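Ticket 227 -- second pair of hand grippers, budget hold
Opened by: Rodrigo Rivas
Status: waiting on Testberg

Hi all, picking this back up. Purchasing wants to know why cloth folding needs more hand-held units before we talk about another wheeled robot. Fair question! My first quote from Testberg was missing the chargers, so please ignore that one.
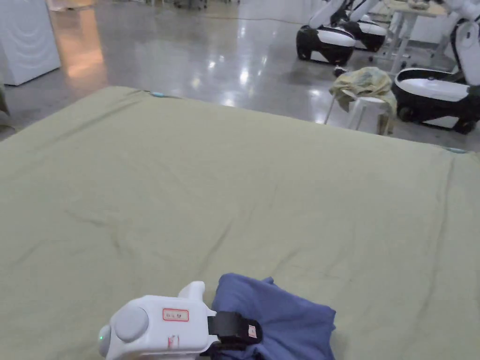

Gripper on the navy cloth, green-covered table.

I asked Cuesta for a price too. They want 400 a month to rent, with a minimum of 3 months, and I'd like to own the things by July.

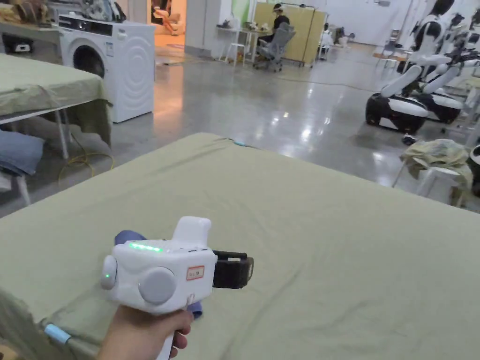
Spare finger sets are 70 each from Testberg (Cuesta never answered on that). I put two sets on the request and left the carrying cases off -- we can live without those.

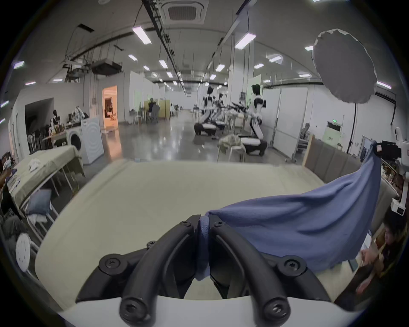 Fundent says their service plan covers hand units but not fingers or screws. I've asked for that in writing, so don't sign the renewal yet, please.

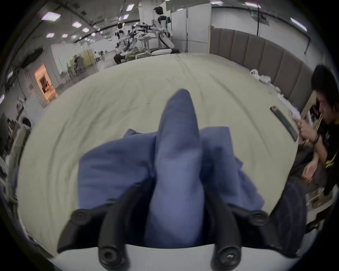
Update, Tuesday, November 26, 2024: Testberg is redoing the quote with chargers in it. Leave this open and I'll attach the new one when it lands.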